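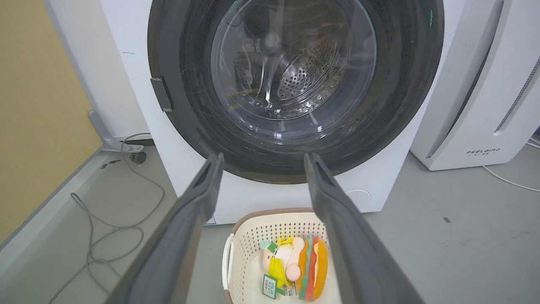 Laundry corner, October. Burger and green cap in the white basket, washer door open.

October, morning. Plush wash, second attempt

Picking this up from the page with the coffee stain. The first attempt was the cold hand wash in the sink, which took too long and left the burger smelling of soap for days. This time both toys go through the machine. If it works we can write it up as the normal way for anything from the Gaillard boxes that has no battery or sound box inside.

Weighed before the wash, basket included: 1131 g. Burger alone: 339 g. I forgot to weigh the figure by itself and didn't want to unpack everything again, so it can be worked out from the basket weight if anyone needs it. Basket weight is on the inside cover of this book.

Condition before:

Burger. Surface grime on the orange bun, mostly on the rounded part where it gets held. The layers are all one piece, stitched through the middle as far as I can feel. Pulled gently at each color and nothing shifted. One loose thread end under the bun, trimmed short. Damp white cloth pressed on the red and then on the green. No color on the cloth from the green, a very faint pink from the red. Ginette looked at it in daylight and thought it was dirt. I wrote down pink.

Green cap. Body is yellow, head is the pale pinkish one. The cap is sewn down along the back and I could get a fingertip under the front. Tag with the green border is still on and I want it to stay on, because it is the only thing that tells us what it is. Print on it is small. Copied it out by hand onto an index card before doing anything else, and the card is in the box file under Gaillard. There is also a small white paper label that was riding along in the basket. It is paper and must not go in the wash. Take it out when loading and clip it to the card.

Settings

Cold, gentle, lowest spin the machine will let you choose. Ornar liquid, half the amount on the bottle for a small load. No softener. Each toy in its own Ollness mesh bag, zipper end tucked under the elastic. One white towel in with them so they don't thump around and so any loose color has somewhere to show up.

I argued for leaving the towel out because it picks lint and gives some back. Rónán Carroll wants it in, and his reason about the drum going out of balance is a fair one. Two small soft things that soak up a lot of water will end up on the same side and the machine will stop and sulk. Towel stays.

Loading notes

Wipe the inside of the door glass and the rubber before anything goes in. I got a gray smear on the cloth from the bottom of the rubber, where it always collects. Run a hand around the drum too. Last month there was a hairpin in there and it went through a mesh bag.

The basket fits on the floor right under the door, so nothing wet has to be carried across the room. Keep it pushed close to the machine. Keep it clear of the thin white cable that comes out from the Feelbird on the right, as the basket drags when it is full and will take the cable with it. I'd like that cable run along the wall. Have put it on the list by the door.

Later, before lunch

Cycle finished without stopping. Spin sounded even.

Towel: no pink, no green, plain white all over. So the faint color on the test cloth was either dirt or so little dye that it doesn't matter. Ginette gets this one.

Burger out of the bag in good shape. Bun is cleaner, still a slightly darker patch on one side that I think is wear in the pile. Very heavy with water in the middle. The outer layers felt close to dry after spinning and the core was soaked. Rolled it in a dry towel and leaned on it for 12 minutes, changing the towel halfway. A lot of water came out, enough to wet the second towel right through.

Green cap came out with the tag attached and still readable, one corner curled. Flattened the corner under a glass jar while it was damp. The cap had turned up at the front and I smoothed it down with my thumb. Seams fine. Stuffing had moved out of the neck and into the lower body, so the head flopped. Worked it back up by pinching from outside. Takes patience, and it is much easier damp than dry.

Drying

Both on the mesh rack by the window, fan on low, no heat. Burger on its side so the air can get at both faces. Turned at every break. I don't trust the outside of the burger as a guide, so I checked by squeezing the center and holding it against my cheek.

Green cap was dry in around 11 hours. Burger still cool in the middle at that point and left on the rack overnight.

Next morning

Burger dry all through. Weighed it again: 339 g, same as before the wash, so there is no water left in it that the scale can find. No sour smell. Brushed the pile with the soft brush, bun first, then the layers with the small one. The green layer sits a bit flatter than it did. Not worth steaming.

To do

Ask Godatby for more of the Ollness bags in the large size. The burger only just went into the medium and the zipper was under strain.

Measure the tag before and after next time. I think it shrank a little and have nothing to prove it with.

Try the next one without rolling it in towels, to see what that adds to the drying time. Pick something thinner than the burger.

Write the basket weight on a piece of tape and stick it underneath the basket, so we stop hunting for it in here.

G. Poulain has the box file until the end of the month. Paper label and index card are both in it, clipped together.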